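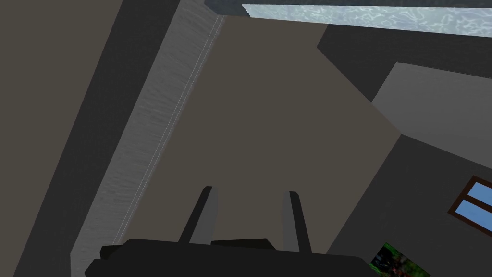

Garra paralela Eser, modelo de dois dedos

Quem passa o turno inteiro a tirar peças de um tabuleiro e a pô-las noutro sabe o que isso faz aos pulsos ao fim de uma semana. Foi a pensar nessas pessoas que desenhámos a Eser — uma garra simples, de dois dedos, para montar no braço que já tem na linha.

Na oficina da Dundach entrou ao serviço em setembro, no posto de embalagem. A Francine Charbonneau, que lá trabalhava à mão, passou a preparar as tarefas no simulador Fleltoteo e a ensaiá-las com calma antes de as mandar para o chão de fábrica (diz que agora chega a casa com vontade de cozinhar, e nós ficamos contentes com isso!). O Laurier Gosselin continua ao lado dela, no controlo final, e os dois trocam de posto à segunda-feira.

Referência: 2849
Dedos: 2, paralelos
Garantia: 36 meses
Formação inicial: 3 dias, no local, para toda a equipa do turno
Modelo de simulação: incluído
Distribuição: Kowalchuk

Peça-nos uma visita — gostamos de conhecer o posto e quem lá trabalha antes de fazer o orçamento.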